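**Latency on piezo triggers in a multi-speaker piece - where is it going?**

**lboettcher** wrote:

I am building a sound installation for a disused grain store in Pulow. Small objects are dropped or dragged across twelve surfaces, each with a contact mic underneath, and every hit triggers a grain cloud panned over eight speakers. Control patch is Murkex, audio engine is on a separate machine, OSC over wired network between them.

Measured delay from contact to first sound at the nearest speaker is 44 ms. I had budgeted for half that. Buffer is already at 64 samples. Interface is a Dreßler eight-in. Has anybody got a Murkex rig below 30 ms with a similar layout?

Source material list is still open. Beads and jewellery are the current favourites.

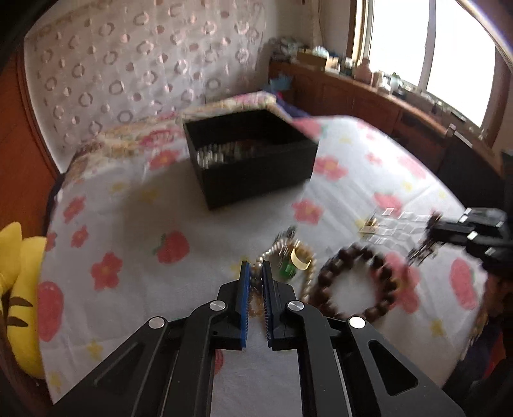
*Beads on the printed cloth.*

**g_stueber** wrote:

Buffer size is not your problem. Murkex polls its inputs on the control clock, and the control clock defaults to 50 Hz. That is up to 20 ms of waiting before the OSC message is even sent. Look under Engine > Clock and tell us what it says.

**teuber_o** wrote:

Agree with Gerd on the clock, disagree on the buffer. 64 samples is the figure you asked for. The Dreßler driver adds a safety buffer on top and does not report it. Do a loopback with a cable from output 1 to input 1 and subtract.

**g_stueber** wrote:

The safety buffer was removed from the driver in January. I have tested it.

**teuber_o** wrote:

On one operating system, Gerd.

**lboettcher** wrote:

Clock was at 50 Hz. Set to 200 Hz, and the mean drops to 31 ms. CPU on the control machine goes up but stays usable. Loopback is still to do, as I need a longer cable.

One new problem. At 200 Hz I get double triggers from the harder objects. The second one arrives within a few milliseconds of the first.

**birgit_t** wrote:

The double trigger was there before, you were just sampling too slowly to catch it. Put a hold time after the threshold. We used 12 ms for the Custville piece and lost no real hits. For dragged objects you need a separate path with an envelope follower, since a threshold with a hold turns a drag into a row of clicks.

Also consider the speaker distance. In a grain store the nearest speaker may be three metres from the surface, and that alone is close to 9 ms. No software setting will give you that back.

**bastian_s** wrote:

I would drop the network altogether. Run detection on the audio machine at audio rate and let Murkex handle only the slow parameters (density, panning, scene changes). Then the control clock does not matter and can go back to 50.

**g_stueber** wrote:

That means rewriting the whole detection stage for a gain of perhaps 5 ms. Not worth it at this point unless the opening is months away.

**bastian_s** wrote:

It is one onset object per channel. I did it in an afternoon for 2 channels, and the rest is copying.

**birgit_t** wrote:

Bastian's way is also easier to debug, because the trigger and the sound are in the same recording. I would do it.

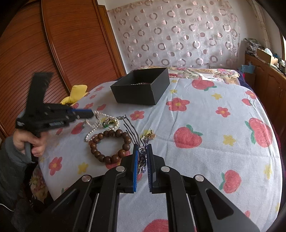 **Category: Sensors & Triggering > Solved**

**lboettcher** wrote:

Marking this as solved. Final state on 27 April 2018, in case it is useful to somebody else:

- detection moved to the audio machine, one onset object per channel, hold time 12 ms
- drags go through an envelope follower with a 186 ms release, mapped to grain density
- Murkex clock back to 50 Hz, slow parameters only
- contact to first sound, nearest speaker: 19 ms, of which 7 ms is air

Loopback showed a fixed extra 3 ms on the Dreßler, so Ottmar was right for my operating system - Gerd, yours may well differ.

**teuber_o** wrote:

Thank you. Which driver version?

**lboettcher** wrote:

The one on the disc. I will update it after the opening and post the loopback again.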